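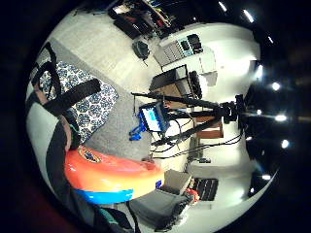

About Cilum

Search our site: type a word or order number Go

Cilum is a workshop for the repair and alteration of shirts. We work from Gasside, in the old Staler mill, which has the year 1795 cut in the stone over its side door. Our rooms are on the second floor. In that time the mill was spinning wool, later it was a store for paper, and for some years it stood without tenants. We moved in with two sewing machines and one cutting table, and the table is still with us.

In the beginning we made new shirts to measure. The customers were satisfied, but many of them came back with an older shirt under the arm and asked if we could save it. Often we could. After a few seasons the repairs were more than half of our work, and we decided to stop with the new shirts completely. Some customers were sorry about this decision and we understand it.

What we do

We turn collars. It is an old method: the collar is taken off, turned to the other side and sewn on again, so the worn fold goes to the back where it is not seen. A collar can be turned only one time. If it was already turned before, we make a new one from the shirt tail or from the inside of the yoke, and we replace the missing piece with plain cotton.

We also replace cuffs, shorten and lengthen sleeves, take in the sides, close tears, and change plackets where the buttonholes are worn out. Buttons we match from our drawers, where we have at present 391 different kinds. If we don't have yours, we move a button from the bottom of the shirt to the place where it is missed, and put the nearest match at the bottom.

We don't work with leather, knitted sweaters or wedding clothes. For these there are other workshops with better knowledge.

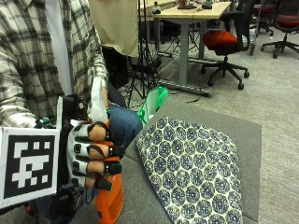 Flannel is the cloth we receive most, especially from October until the end of winter. It is soft because the surface is brushed, and for the same reason it becomes thin at the elbows and on the edge of the cuffs before the rest of the shirt is tired. Plaid adds another difficulty, because every line must meet its neighbor. On a gray, white and black plaid like the one in the photo, a patch that sits only one thread too high is seen from across the room, and if the shirt is worn open over a white undershirt, the eye goes directly to the two front edges. So we cut the patch larger than necessary, lay it on the shirt, and move it until the lines continue. Then it is basted by hand and we look at it again the next morning in daylight before the machine is used.

For the darker plaids we keep thread in nine shades of gray. It sounds like too many, but black cotton does not stay black after washing, and a new black thread on an old black line looks like a pen mark.

Mutiso, our box

Most of our customers live too far from Gasside to visit us. For them we started Mutiso, which is the name of our mailing box and also of the service. You order the box, put in up to four shirts, washed and with a pin at each damaged place, and send it to us. We write to you with a price for each shirt. If you find the price too high, the shirt comes back as it is and you pay only the mailing.

The work takes roughly 50 days in the winter and less in the summer. Please do not send a shirt which you need for a certain date without asking us first.

Visiting the workshop

You may bring your shirts personally on workday afternoons between 2 and 5. The entrance is the side door, and the stairs are steep. There is an elevator for goods which we may use for visitors who can't take the stairs, but please call from the yard so that somebody comes down with the key.

In August the workshop is closed. Boxes that arrive in this month are kept safe downstairs and opened in September in the order of arrival.

Cilum Shirt Repair, Staler Mill, Side Door, Gasside | Contact | Mutiso box orders | © Cilum, all rights reserved | Back to top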